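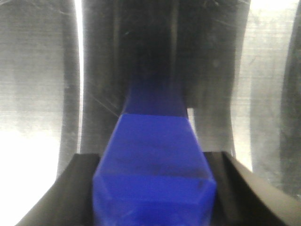
Moving out of Tetton, deposit question

mquintero
Lease ends in June. I've been in the same one bedroom for two years and the landlord (Flarnirent) sent a move-out sheet that lists $477 for "full repaint" as a standard charge. Is that normal? I have some nail holes and one scuff by the door. Nothing else.

solis_st_renter
Not normal. Two years of living there is wear and tear. Fill the holes, wipe the scuff, take dated photos of every wall.

W. Ayala
Depends on the lease. Mine in Mukcombe had a paint clause and I signed it, so I paid it. Read yours before you argue.

solis_st_renter
A clause doesn't make it legal. In my state they can't bill for ordinary wear no matter what you signed.

W. Ayala
In your state. He didn't say where he is.

mquintero
Just read it again. Paint isn't mentioned anywhere, only "return in clean condition." Cleaning is a flat $100, which I'm fine with.

kettle_lid
Then write to them now and ask which section the repaint charge comes from. Use email. They have 30 days to return the deposit where I live, and having it in writing helped me.

W. Ayala
Agree with that. I'd leave the nail holes alone, though. Bad patching looks worse than the hole and they will charge for it.

solis_st_renter
Spackle is easy. Let it dry, sand it, done.

mquintero
Email sent. Will post what they say.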